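Wotden Household Linen Service
Frequently asked questions: two-sided towels

Which towels does this page cover?
It covers the two-sided cleaning towels issued to tenants in Skedthorpe. Tablecloths and bedding are dealt with on a separate page.

At what temperature should the towels be washed?
Wash at 40 degrees or below, without fabric softener. New towels should be washed separately for the first 2 washes.

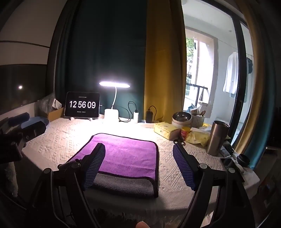
How do I tell the two sides apart?
The sides are intended for different tasks and should not be used interchangeably. Use the plush side for dusting and the other for wiping down surfaces. On a towel in the purple colourway, the plush side is dark gray, and black piping follows the rounded corners. Other colourways are listed in the Helmy catalogue.

How should a towel be folded for storage?
Lay it on a clean, dry table and smooth it from the centre outwards. Fold the near edge over first, then fold the towel in half. Corners that have turned up should be flattened by hand - please do not iron them.
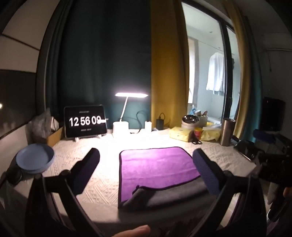

Grenero, Linen Advice Desk
Shallow creases across the purple face, and a small turned-up corner at the end of a fold, are not regarded as faults. Towels will not be exchanged on these grounds.

How many towels may I request?
Each household may request up to four towels a year. Requests for the coming year open in March.

When was this page last reviewed?
Mon 13 December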